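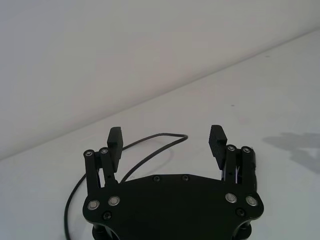
Open gripper and cable at the Andgate bench. Photo: Andgate

FOR RELEASE Friday, November 6, 2020

Andgate opens its Werano set – 811 recorded runs of two-arm cable and screwdriver work, free to labs from today. Runs were gathered over 14 weeks, every one driven by a person. Slips and do-overs left in. Learning systems need those too.

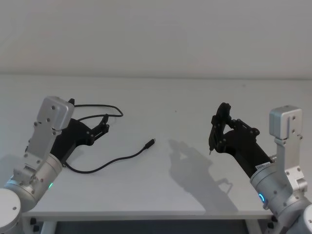 Omid Shahbazi

Each run pairs arm positions with camera views from the wrist, and from further back. Six operators took turns. Of the total, 84 runs are held back for testing, so please dont train on them. Cable starts in a new shape every run – thats the hard part for the model.

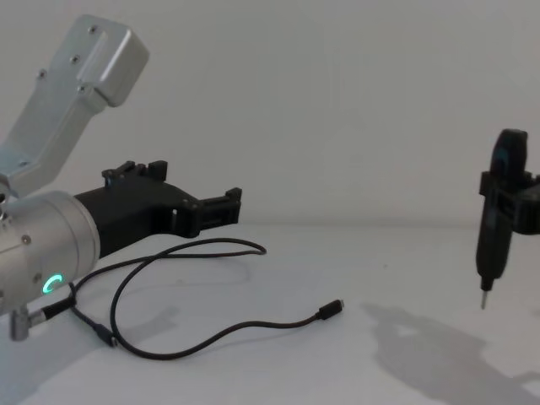

Enache, whose team at Ultar had early access, said the failed grabs were more use to them than the clean ones and asked for more cable types. Second batch planned for December. Requests thru the Andgate press desk.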